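I teach the evening robotics class at the Litholm adult school and I've been promising a thread about our term project. So, a thread.

The assignment: teach an arm to do one kitchen job by showing it how, over and over, with grippers you hold in your own hand. The students picked cooking. I had suggested stacking cups. I was outvoted by people who have never cleaned a sensor.

Each demo starts with the beans already in the pan and the pan on the cooktop. Get hold of it, move it, put it back. Takes a person no thought at all, which is a terrible quality in a lesson.
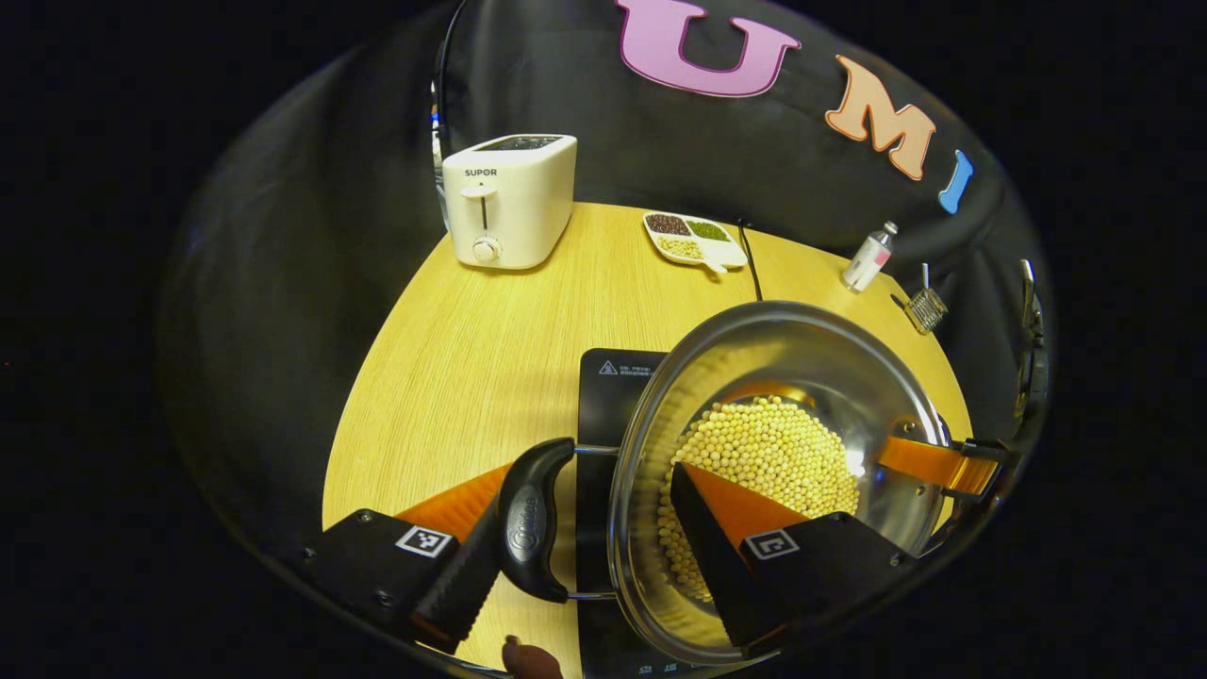
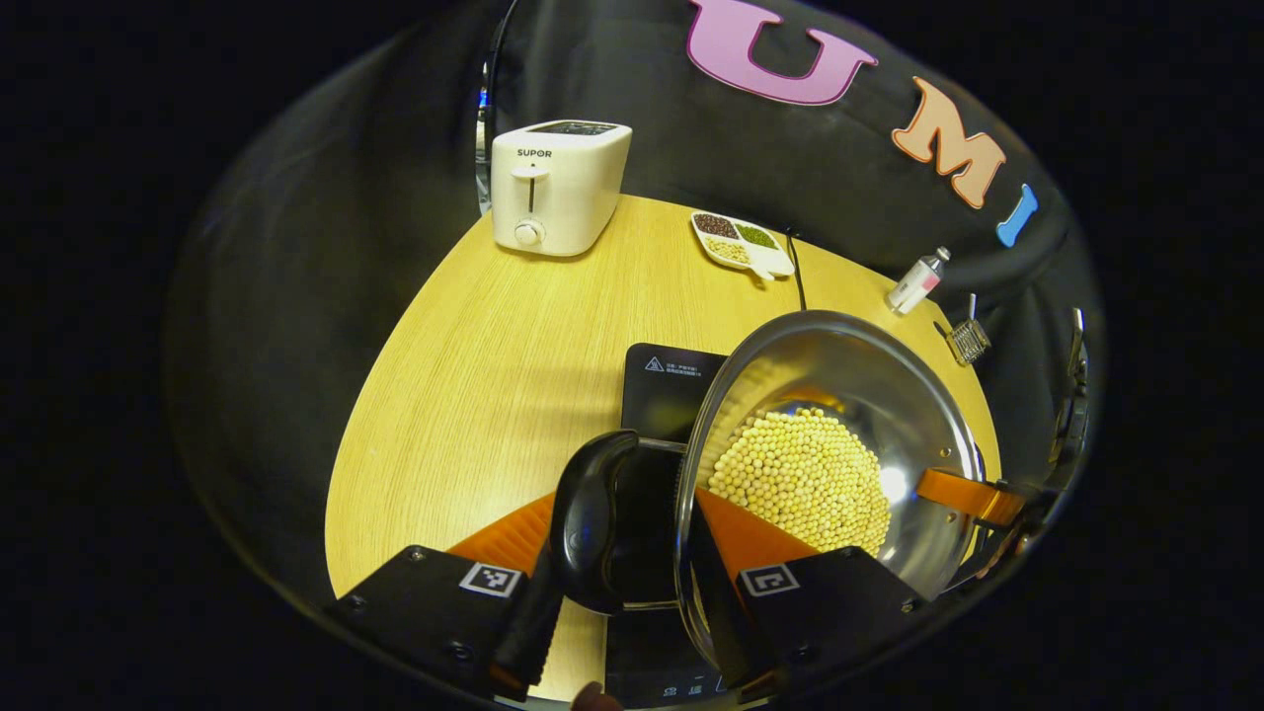
Soybeans in steel, orange pads on the grippers, toaster at the back in both.

Question I keep getting: why not just program the moves by hand?

Because the pan never sits in the same spot twice, and a fixed list of moves only works for the spot you wrote it for. With plenty of demos from slightly different starts, the arm has a chance of coping with a start it hasn't met.

Ok, the numbers. We've recorded 631 demos since August. Ivone Portela did nearly half of them. She used to work a bakery counter and treats each take like there's a line out the door.

Myfanwy Lloyd is our slowest demonstrator and I mean that as praise. Her takes come out smooth and dull. The model loves dull. My own takes look like I'm trying to get a wasp out of a car.

Things the class has thrown out so far: 80 takes where somebody stopped halfway to talk, 55 where the grip slipped and we all pretended it hadn't, and one where a student waved hello to the camera for the entire take.

We argued for a whole evening about whether slips should stay in the data. Ivone said keep them if the person recovers. Myfanwy said she didn't want to be responsible for a robot that drops things with confidence. We kept the recoveries. The 55 are the ones with no recovery to speak of.

First test on the real arm: it reached for the handle, stopped a little short, closed on air and then carried the air very carefully across the table. Set it down, too. Beautiful form.

Second test, after more training: got the handle. Lifted. Tilted. I have since learned how far a soybean can roll on a school floor, and that the building has a vent in the worst possible place.

We're now at 6 clean runs in a row, a record that stands mostly due to me calling it a night right after the sixth.

The regional showcase is at Rantala in December 2023. Our rivals from the Grasberg class are bringing a robot that folds towels. Towels don't roll. I'm not bitter.

If you're local and want to add some demos, evenings after seven, second floor. You need two hands and a tolerance for being told to slow down. Myfanwy does the telling.

More when we've got the seventh run.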